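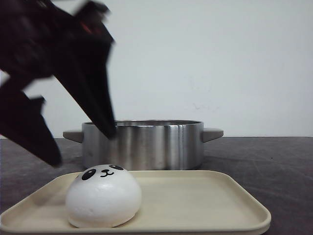 Clirkudton Center Sets Equipment Budget for Robot Handling Stations

9/20/24 – The Clirkudton Center for Food Service Training has approved a budget of $207,000 for robot arms, grippers and related equipment in its teaching kitchen laboratory. The money will pay for two complete handling stations, along with spare parts and staff training. Installation is planned for March.

The purchase follows a review of the laboratory's current setup led by Ratih Pelupessy, head of equipment planning. Her office looked at the handling tasks taught in the automation course, including moving soft, rounded pieces between a tray and a cooking pot, and listed the equipment each task calls for. The review found that grippers and small parts had been left out of earlier budgets and paid for out of general supplies.

"We had a line for the arm and no line for what goes on the end of it," Pelupessy said. "Fingers wear, pads wear, and cables have to be replaced. Those costs now have their own place in the plan."

Under the new budget, each station will be bought as a single package made up of the arm, one gripper, a spare set of fingers, a fixed camera, a wrist camera, and a table with a matte top. Trays and cookware will be bought separately through the kitchen's regular supplier. Ornholm has been chosen to supply the arms. Swanson will provide the tables and handle the electrical work.

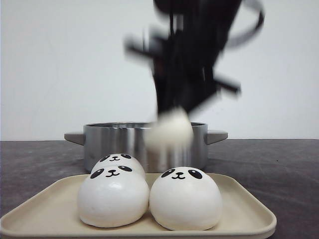 Will the center buy new grippers for the existing station as well?
The existing station will keep its present gripper until the new stations are in use. A replacement has been placed in the next budget period.

Suppliers were asked to show their equipment working with the center's own trays and pots. Kamarul Menon, who supervises the laboratory, said product sheets gave maximum loads and reach but little help with soft items, where grip force and finger shape matter more. Each supplier was given the same task and the same 100 attempts. The results were weighed together with price, delivery time and the terms of the service contract.

The service contract drew the most discussion. Two of the offers carried a lower purchase price but charged separately for each visit by a technician. The center chose a contract with a fixed yearly fee – a higher cost in the first year – so that repairs during the teaching term would not need separate approval. Tradaser will carry out the service work, with replacement parts held on site.

Haziq Ismail of the finance office said the center had also set aside funds for items that are easily missed in planning, such as floor marking, storage for recorded camera data, and staff time during installation. "The purchase order is only one part of the cost," he said. Any money left after installation will go toward a second spare set of fingers for each station.

The laboratory will close for 17 days while the tables are fitted and the arms are mounted and checked. Classes scheduled for that period will meet in the main kitchen. Yoga Raju will coordinate the timetable, and instructors have been asked to send him their room needs before the end of the current term.

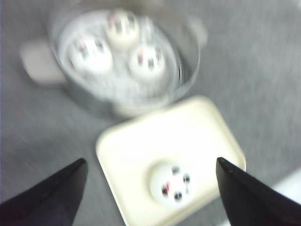

Gripper fingers open on either side of a round white piece on the tray, with three more in the pot.

Staff who wish to see the full equipment list may request a copy from the equipment planning office. Questions about delivery and access to the loading area should be sent to Darmawan Pasaribu in building services.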